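Sunday, late

Second day with the Sternitden kit on trial, and I have now read the manual twice, which I suspect puts me ahead of whoever wrote it. The brochure promises 1,000 tasks "out of the box". The box held the arms, the cell, a bag of bolts and a sheet in three languages, none of them much help.

Hryhorii Stasiv rang from Wirnach at ten to ask whether we were delighted. I said we were assembled. He took that as a yes and offered me the service plan.

Spent the afternoon on tidying tools, the dullest job I could think of and so the one we'd really pay for. Screwdriver goes in blue bin. My nephew managed it at two, though he wanted a biscuit.
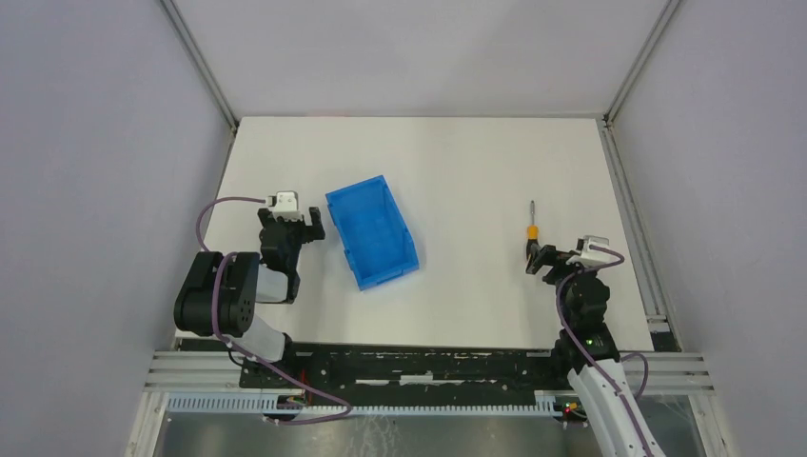

Both arms over the table, screwdriver still out, bin still empty.

What I do like: the walls are plain and the cell doesn't feel cramped. What I don't like is the purple cable, which loops about as if it were paid by the metre. Must ask whether Bognár sells clips.

Sarahí Contreras wants my verdict before she signs anything. I've drafted "promising" and crossed it out – she'd only ask what it promised. Sasteneck's quote is still in the drawer, unopened. Bed.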